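Keogh opens furnished kitchens at Ramomell building

2021-01-12 – Keogh, the rental housing company, has finished work on the shared kitchens at Ramomell, its building for short-term tenants. The 21 kitchens were refitted over the fall and are open to residents from today.

Each kitchen has white walls, a white table and a full-height refrigerator. The tables were supplied by Delis and stand against the wall, so that tenants can use them for preparing food as well as for eating. Stivent handled delivery and assembly.

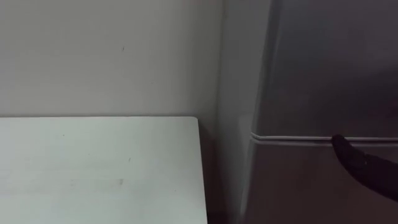
Work began in September and was done floor by floor, with tenants using the kitchen on the next floor while theirs was closed. Wall shelves were left out of the plan after a survey of residents, 17 of whom asked for more clear table space. Dry goods can be kept in the lockers in the hallway – one per tenant, with a key.

Tenants are asked to clear the tables after use and to label anything they put in the refrigerator. Unlabeled food is removed every 2 weeks.

Rents at Ramomell start at 800 dollars a month, including use of the kitchen. Viewings can be booked through the Keogh rental office.

Comments (3)

mapleside
Are the lockers big enough for pots? Mine at the old place wasn't.

tenant4B
Glad ours is open again. The table is a good size, two of us can cook at once.

rk_north
Does the 800 include heat? The release doesn't say.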